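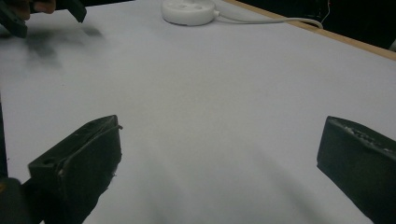

Cambiar las almohadillas de una pinza es la tarea menos lucida de todo el taller, y por eso la he ido dejando para mañana desde febrero. Las nuestras son de las de mano, un par de mordazas negras que se abren y se cierran con los dedos, y en teoría el recubrimiento aguanta 1000 ciclos. En la práctica aguanta lo que tarda uno en dejar de mirarlo. El dedo izquierdo tiene ya una tira pálida y deshilachada que le recorre el borde de arriba y baja por la cara interior, como el dobladillo de un pantalón viejo; el derecho conserva una banda áspera con motas grises que puede ser superficie de agarre gastada o restos de adhesivo, y prefiero no apostar. El agujerito redondo del tornillo, eso sí, sigue en su sitio.

El procedimiento lo escribió Poonam Chaudhary cuando montamos la celda y ocupa una cara de folio. Lo tengo pegado dentro de la puerta del armario, debajo del calendario de Limov, que nos manda uno cada año aunque solo les compramos tornillería.

Primero se abre la pinza del todo y se sujeta el cuerpo en el tornillo de banco, con un trapo en medio. Luego se afloja el tornillo del dedo con la llave pequeña, que vive en el cajón de las llaves grandes. Se arranca la tira vieja de una vez, sin contemplaciones, y empieza la parte larga: rascar. Yo uso una espátula de plástico y alcohol. Poonam usa la uña y tarda la mitad.

El adhesivo nuevo es de Bustik y pide siete minutos de reposo antes de apretar. La primera vez le di cuatro, porque tenía hambre, y la almohadilla se quedó pegada a la pieza siguiente en lugar de al dedo. Técnicamente era un agarre excelente.

Después toca comprobar que los dos dedos se encuentran a la misma altura. Haddad vende una galga preciosa para esto, en su estuche de espuma. Nosotros metemos un papel, cerramos y tiramos — si sale recto, vale; si se tuerce, se afloja y vuelta a empezar. Hoy ha salido torcido siete veces, dato que en Virkavby no pienso repetir cuando me pregunten qué he hecho toda la mañana.

Me queda por hacer la segunda pinza, que lleva el mismo juego de almohadillas. He pedido otro paquete de tiras y, mientras llega, he apuntado el cambio en la hoja de mantenimiento con fecha 3 jun 2021, letra clara y una mancha de alcohol encima de la firma.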